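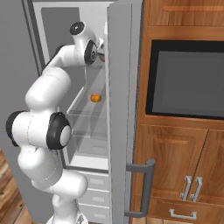 Home Food Storage Study: Call for Participants

The Breltside Household Food Project is looking for adults who do most of the grocery shopping or cooking in their home. The study looks at how people store food, how long they keep it, and what they end up throwing out. It is open to residents of Breltside and Virnmont.

What you would do

Participants keep a food diary for 17 days. Each evening you write down what you put away, what you ate from storage, and what you threw out, with your best guess at the weight. We supply a kitchen scale, a fridge thermometer, and a printed diary. You can use the online form instead if you prefer.

There are two interviews, one before you start the diary and one after you finish. Each takes 45 minutes and can be done by phone or at our office on Bonda Street. We will not visit your home.

In the second week we ask you to leave the thermometer on the middle shelf overnight and write down the reading before anyone opens the door in the morning. Please do this on three mornings. They do not have to be in a row.

Who can take part

You must be 19 or older and live in a household of at least two people. Roommates count as a household if you share groceries. You need a working refrigerator in your own kitchen. A separate freezer is fine but not required.

You cannot take part if you will be away for more than two nights during the diary period, or if you run a food business from home. People who took part in the pilot in August are also not eligible, but other members of their household may apply for a later round.

We are short of applicants who work nights, households with children under five, and people who shop once every two weeks or less. If any of these fits you, please mention it when you apply.

Payment

You will receive a $60 grocery card after the second interview. If you stop early, you will be paid $3 for each completed diary day. The scale and thermometer are yours to keep.

Privacy

Your name is stored separately from your diary. Interviews are recorded, typed up, and then the recordings are deleted. Published results will not include names or street addresses. You may leave the study at any time and ask us to remove your entries, up to the point when the results are combined.

How to apply

Call the project office at extension 3132 through the Breltside Community College switchboard, or pick up a form at the front desk of the Kamath Building. Ask for Sowmya Kurup, study coordinator. Forms are available in English and Spanish. Please include a daytime phone number and the number of people in your household.

Applications close Nov 28, 2022, at 5 p.m. We will call everyone who applies, including those we cannot place in this round.

Questions about the consent form or your rights as a participant should go to Fionnuala Nic Giolla in the research office, also in the Kamath Building. She is not part of the study team.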